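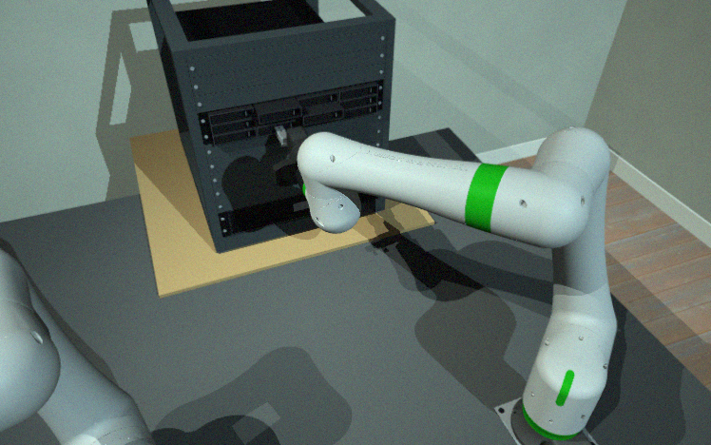

Frequently asked questions

Plandow is a postal book swap for people who read a lot of crime and mystery fiction. These answers were last updated in May 2023.

How do I join?
Fill in the form on the Join page. You will need a postal address in the UK and at least three books to offer.

How does a swap work?
You list a book, another member asks for it, and you post it to them. Once they mark it as received, you get one credit, which you can spend on any book on the site.

How many books are listed?
More than 3,000 at the moment. Most are paperbacks. Cosy mysteries and police procedurals make up the largest part of the list.

Do credits run out?
Yes, after 90 days without a swap. Posting or receiving a book starts the count again.

What condition should books be in?
All pages present, spine holding, no damp. Creased covers and a name inside the front are fine. Please say so in the listing if there is underlining — some readers mind and some don't.

Can I list proof copies?
No. Publishers ask for these not to be passed on.

I have a whole series. Can I offer it as a set?
Yes. Tick "set" and give the titles in reading order. A set of up to four books costs two credits, and anything longer costs three.

Where have the Milari lists gone?
The Milari reading lists moved to the Series page in March. Old bookmarks will not work, so you will need to save the new ones.

Can I write a review?
Any member can. Reviews can be up to 1,000 words, and anything that gives away the ending must go under the spoiler heading.

My book hasn't arrived. What should I do?
Wait 14 days from the posting date, then use the "Not received" button on the swap. Your credit will be returned. The sender doesn't lose theirs if they have proof of posting.

How do I close my account?
Go to Settings and choose Close account. Finish any open swaps first.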